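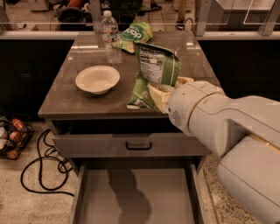 Bay 2 during the pick-and-place run, bottom drawer open, black cable on the floor to the left.

Redley Robotics Club — Bay Safety Check, Form B
Team: Junum
Task: snack sort (bags, bottle, bowl, two drawers)
Checked by: Joar Ljungberg
Month: May
Start: 3:40 p.m.

Mark each line OK, FIX or N/A. Any FIX in Part 1 means no powered motion until it is cleared.

PART 1 — AREA

1.1 Floor clear within 600 mm of the cabinet
FIX. Black cable loosely coiled to the left of the cabinet, with the tail running toward the open drawer. Hang it on the hook by the door when it is not in use. Same comment as last month.

1.2 Baskets and loose parts out of the walkway
FIX. Black wire basket is on the floor near the cabinet. Move it to the shelf before the next run and sort what is in it.

1.3 Clear panes in place behind the bay
OK. Wipe them down when you have time.

1.4 Visitors stay on the far side of the panes
OK. People were on the other side. Keep the bay side to team members with glasses on.

PART 2 — ARM AND GRIPPER

2.1 Emergency stop tested before the first run
OK. Tested twice, once by each operator.

2.2 Speed limit set for student use
OK. Set to 40 percent. Do not raise it without asking me.

2.3 Gripper fingers tight, no cracks
OK. Checked by hand with the power off. The Bednarek spares are in the top tray of the tool chest.

2.4 Grip force suits the object
OK for bags. The team is holding the green bag by its bottom end, and it hangs at a tilt. Try a grip nearer the middle and write down both results.

2.5 Joint covers seated
OK.

PART 3 — CABINET AND TABLETOP

3.1 Drawers closed unless the task step needs them
FIX. Bottom drawer was pulled far out and the top one was open a little. If the step is "place in bottom drawer," the top one should be shut. An open drawer at shin height is also a trip hazard for whoever resets the objects.

3.2 Bottle capped
OK. Cap on, bottle upright at the back left.

3.3 Bowl empty at start
OK.

3.4 Objects inside the marked reach, 420 mm from the arm side
OK by tape measure. One bag sits close to the front edge. Move it back a little if it keeps sliding.

3.5 Snack bags are props, not food
Reminder only. Nothing that has been in the gripper gets eaten.

PART 4 — PAPERWORK

4.1 Run log filled in
FIX. Last two runs have no operator initials.

4.2 Zelero controller manual in the bay
OK, but it is the 2007 print. Ask the office for the newer one.

Recheck 1.1, 1.2 and 3.1 before power goes back on. Log initials can wait until the end of the session.

Signed: J. Ljungberg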